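Tuesday, June. Katona room, laundry and folding.

Started 9.10. Carried on from the list on the door: sort the mixed bag, get a folding order settled for the sofa end of the room, finish the care label sheet. The Harkitz folding board is still missing one hinge pin, so everything today was done without it.

Emptied the bag on the floor mat and sorted by kind first, colour second. Tried it the other way round last time and ended up handling every piece twice. Socks went straight in the shallow tray, towels on the shelf, and anything with legs was put to one side for the afternoon. The running tally on the sheet now stands at 2,231 folds since we began keeping it. That includes the spoiled ones. Refolds get their own line from now on, as agreed.

T-shirts until half past eleven. Nothing new there. Sleeves in, bottom third up, top third down, turn over. The thin ones slide if the stack gets high, so keep stacks up to 5 and start another. Wrote this on the card by the shelf.

Trousers after lunch. Straight-leg cotton ones are easy: hold at the waist, shake once, lay one leg on the other, fold at the knee, fold again. Track pants are a different job. The cloth is slippery, the waist pulls itself in, and the cuffs at the ankle won't lie flat on each other unless you pull them out by hand first. If you fold with the cuffs still gathered you get a lump at one end and the whole thing leans over on the shelf.

Worked on the grey sofa instead of the table for this part. The weave has a bit of grip, so a leg laid out stays where you put it. On the table the same pair creeps back while you are dealing with the other leg. Against that, the seat gives under your hand and it is harder to press a crease in. I would still choose the sofa for slippery things and the table for cotton.

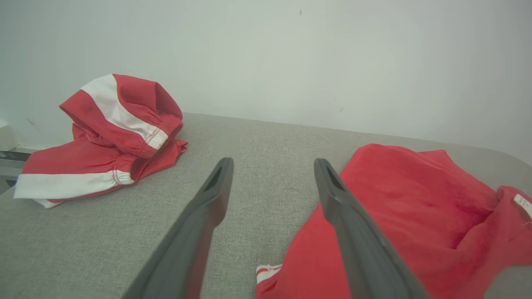
Red and white pair on the sofa, still in a heap. Cuffs not yet pulled out.

Order I settled on for track pants:

Find the waistband before anything else. In a heap it is nearly always underneath, so lift by a cuff and let the rest drop.
Lay the pair face up, waist to the left.
Pull both cuffs out to full width and press down with the flat of the hand.
Bring one leg over the other, side seams together.
Cuffs up to the waistband, then once more in half.
Turn over so the fold is underneath.

With two-colour pairs the side panel is a good guide. If the white runs straight from hip to ankle the leg isn't twisted. If it wanders towards the front, go back and turn the leg before folding. Saves doing it again. Plain dark pairs have nothing to go by except the seam, and in the afternoon light from that window I kept missing it. Did those last with the lamp on.

2 pairs had a drawstring hanging out. Tucked the ends inside the waist before folding. One of them had a knot pulled tight and I left it alone, it's in the mending basket with a note.

Tried the Istico clips for holding the cuffs together during the second fold. They hold well enough but leave a small dent in the ribbing, and by the time the clip is on you could have finished the fold by hand. Put them back in the drawer. Might be worth another go on towels.

Care labels. Copied out the ones I could read. Several of the sports things are washed nearly blank, and for those I have put "cool wash, no dryer" on the sheet until somebody finds better. Reds stay in their own wash, including the red and white. Please don't add them to the light load just because there is white on them. We have 2 pink pillowcases already.

Room. The wall behind the sofa could do with a wipe, there are a couple of small marks on it. Damp cloth only, the paint came away a bit by the door when the spray was used. Vacuumed down the back of the cushions and got out one sock, a hair tie and the cap of the marker pen.

The Gamarex basket handle has split again at the same place as before. Taped it. It will carry light stuff but please don't fill it with wet towels.

To do:
Hinge pin for the folding board, check the size before ordering.
Second lamp for the sofa end.
Redo the track pants card, the old one still says to start from the cuffs.
Hooded tops. Not started. I think hood down flat over the back first, then treat as a T-shirt, but haven't tried it on the thick ones.

Stopped 16.40. Tray and shelf put away, mending basket left under the window.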